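Packing work starts at Fliscombe

The remote teaching sessions at Fliscombe moved on to a new job in September. After a summer of stacking and sorting, the task is now packing a suitcase, with small bottles and folded cloth to go in. Gordon Després is running the sessions and wrote the task sheet, which is pinned up by the door for anyone who wants to read it.

Each person works in pairs of turns. One drives the arms from the control desk while the other watches the wrist views and keeps the log, then they swap after 16 runs. A run counts if every item on the sheet ends up in the case. Runs with a dropped bottle are kept as well, but they are marked, so that Koubek can leave them out of the first round of training if they want to.

A few points from the first fortnight. Go slowly on the approach and do not stop halfway, as long pauses get copied along with everything else. Pick bottles up by the body and not the cap. Cloth should be taken near an edge – the middle bunches up and is hard to lay flat again. If the two of you disagree about whether a run was clean, mark it as not clean and carry on.

The total stood at 1108 runs when this issue was put together, and the Lidwood group will add theirs once the file names have been sorted out. Spare places are mostly in the mornings, from 9.30. New drivers need to do about 3 practice runs with Gordon first, and these are not saved.
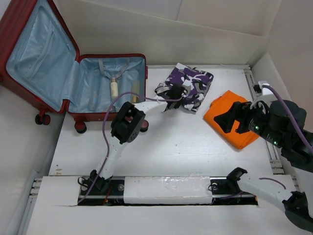
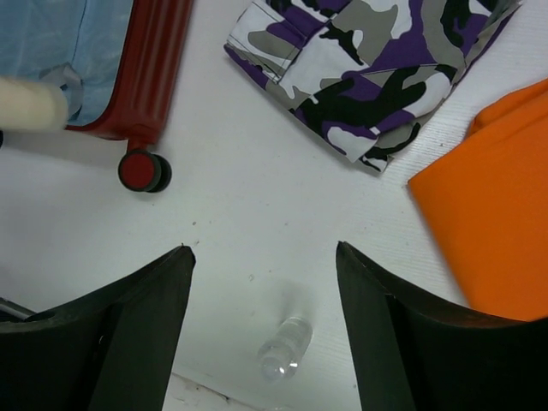
The red case, the camouflage cloth and the orange cloth, with bottles to pack

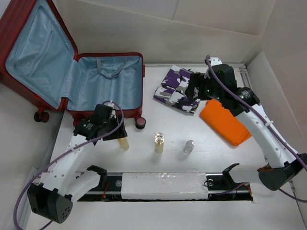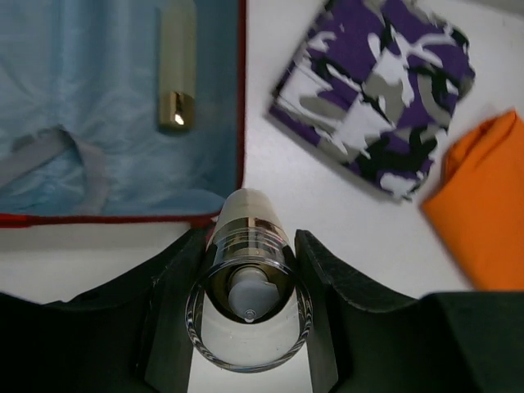

Detimero wrote in after the last issue to ask whether left-handed drivers should swap the controls over, and added that their own drivers had tried it both ways and found the swapped layout slower for the first hour but no different after that. They would like the setting noted in the log for each run, as the two styles of reaching are easy to tell apart when the recordings are played back.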